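Ticket 937
Subject: Dish rack (wooden, light) rocks when plates go in
Opened by: Siwan Pugh
Assigned to: Rhodri Craddock
Location: Cenholm, long white table
Status: Closed, grudgingly

Siwan Pugh, 9.10 am
The new rack wobbles. Put a plate in one of the end slots and the whole thing tips its hat to you. I have tried turning it round, in case it was shy. Same result. It came flat in a box from Oddsson with one sheet of instructions, which had a drawing of a smiling man and no words at all.

Rhodri Craddock, 9.45 am
Thanks Siwan. Usual questions. Is the table level? Are all the pegs pushed home? Did you have any parts left over, and if so, how many did you hide in the drawer?

Siwan Pugh, 10.05 am
Table is level, I put a marble on it and the marble lost interest. Pegs are in. There were 3 screws left over. They are in the drawer.

Rhodri Craddock, 10.20 am
I see. Please put the 3 screws where the smiling man wanted them, which will be where the cross braces meet the long rails. Do them all up loosely first, stand the rack on the table, press down on both rails, then tighten. If you tighten one side fully before the other you build the wobble in for life.

Siwan Pugh, 11.30 am
Done. Much better. It still gives a small knock if you drop a plate in from a height, but so would I. Light blue plate is in near the middle and standing up by itself. 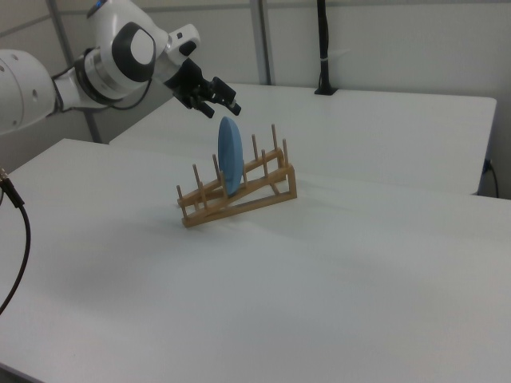

Ticket 937, attachment 1: blue plate upright between the pegs, rack on the white table.

Rhodri Craddock, 11.50 am
Good, that plate has nothing to lean on but the pegs, so it's a fair test. Try the end slots again, please, as those were the original complaint.

Siwan Pugh, 12.15 pm
End slots fine with the small plates. The big Werno dinner plates are too fat for any slot and have to be talked into it.

Eirlys Rees, 1.40 pm
Butting in. The Werno plates were too fat for the last rack as well. See ticket 535, which I opened and which was closed as "plate issue". I remain of the view that it was a rack issue.

Rhodri Craddock, 2.05 pm
Noted, Eirlys. Big plates to go flat in the cupboard. Rack no longer rocks, closing this one.

Siwan Pugh, 2.10 pm
Can I throw the instructions away?

Rhodri Craddock, 2.12 pm
No.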